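# Pirnero bench cell, tabletop enclosure kit

The Pirnero is a walled work cell for small gripper arms, sized for a garage bench or a shared shop. Design by Vasilis Janevski. Page revised 27 December 2021.

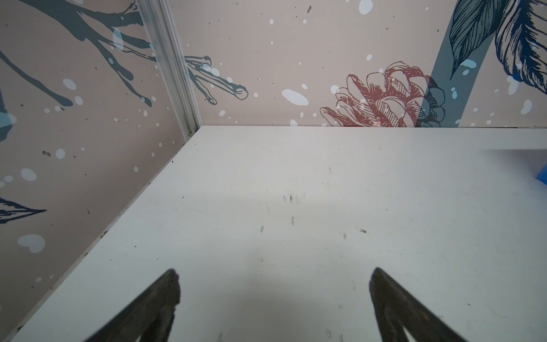 ## Configuration

- Matte white work surface
- Aluminum extrusion upright at the corner, grooves left open for brackets
- Printed wall panels, botanical pattern on a pink-beige ground
- Wrist camera view takes in both fingertips and the surface between them

## Specifications

| Item | Value |
|---|---|
| Part number | 1303 |
| Wall panels supplied | 2 |
| Panel height | 300 mm |
| Kit price | $399 |

Arm, gripper and camera are not included.

## Assembly notes

Square the corner upright before tightening the panels. Fit the panels dry first, then check that the arm clears both walls through its full travel. Recheck the corner joint after the first week.

The surface marks with use. Scuffs and hairline scratches show in the wrist camera view; if your vision code thresholds on dark pixels, mask them or replace the top. Spare tops ship flat under the name Skallby.

Panels in plain gray (Vivis) have been available since August. They fit the same upright.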